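3.2 Bedrooms and the sorting of small laundry

Bedrooms differed from the other rooms in one respect. In the kitchen most things had a fixed place, but in the bedroom clean clothing was often put down on the bed first and sorted later. Milošević, in her earlier study of flats in Busetstead, calls this the resting stage. We keep her term and apply it to socks and other small items, which went through it more often than shirts or trousers did.
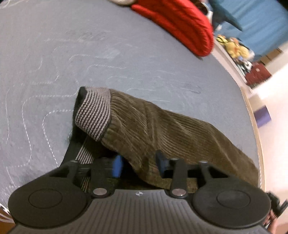
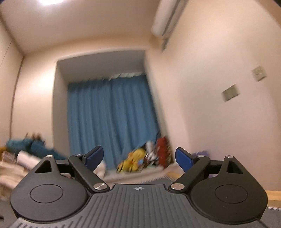
Figure 3. Top: a ribbed brown sock with a striped cuff, lying on a quilted grey mattress. Bottom: the upper part of the room, with the window alcove and the wall-mounted air conditioner.

Of the 205 items logged in August, over 80 were socks. Residents paired them in one of 2 ways: by laying them flat side by side, or by folding one cuff over the other. Thick socks were usually laid flat – the folded pair was said to take up too much of the drawer. Bare mattresses were used in the same way as made beds, and we did not treat them as a separate surface in the coding.

Single socks were a problem for the log. Following Cropper, we entered each one as an item of its own and joined the two entries only when the match was found on the same day.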